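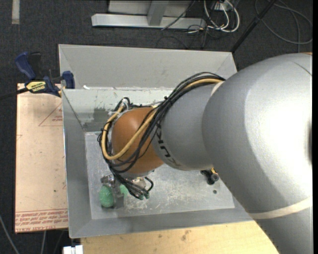
A reader from Sheehan writes that the Tidasgate air show page told her when the gates open but left out everything she wanted to know about the aircraft, the old runway and whether her kids would need ear protection. Fair point! We went through the mailbox and put the answers in one place.

Tidasgate Airfield Open Day: Your Questions

When is it?
June 26, 2026. Gates open at 9 a.m. and the flying starts at 11. The last display lands by 4 p.m., but the static park stays open until 6, and late afternoon is a lovely time to walk around it.

Is this still a working military base?
Yes. The reserve transport squadron flies from the north side all year. The south side, where you'll be, was handed over to the county and only goes back to military use for exercises each January.

What will be flying?
The transport squadron opens with a low pass and a short-field landing, and if you've never seen a big four-engine aircraft stop in that little space, you're in for a treat. After that come the trainers, a search-and-rescue helicopter demonstration and a parachute drop. The order can change on the day with wind and cloud, so listen to the announcements.

And on the ground?
We have 20 aircraft in the static park this year, plus a row of armored vehicles and the mobile radar unit from Kaseritz. The radar crew loves questions. Ask them how they pack the antenna up — it's a great story and they tell it well.

Can I go inside any of the aircraft?
You can walk through the transport and sit in the cockpit of one retired trainer. The trainer line gets long after lunch. Go early if it matters to you.

How much are tickets?
Adults pay $40 at the gate. Children under 12 get in free with an adult. Current service members and veterans also get in free with ID.

Where do I park?
Use the Gastar Road entrance and follow the signs to the grass lots. The Sheehan side is closed to visitors' cars all day. If you'd rather leave the car at home, bus 51 runs from Sheehan station to the south gate.

Will it be loud?
Very, in places! Bring ear protection for small children and anyone sensitive to noise. We sell foam plugs at the information tent, but they don't fit little ears well.

What can't I bring?
Drones, glass bottles, large coolers and pets other than service animals. Bags are checked at the gate, and you may wait up to 20 minutes at the busiest time.

Can I take pictures?
Please do, on the south side. Don't point a camera at the north gate or the guard posts. Signs mark where the limit is.

Is the bunker tour running again?
It is, and we're thrilled. The Cold War command bunker has room for 89 visitors over the whole day, in small groups. Sign up at the information tent when you arrive. There are steep stairs and no elevator.

What if it rains?
Light rain doesn't stop us. If flying is called off, the static park and the bunker stay open and tickets aren't refunded.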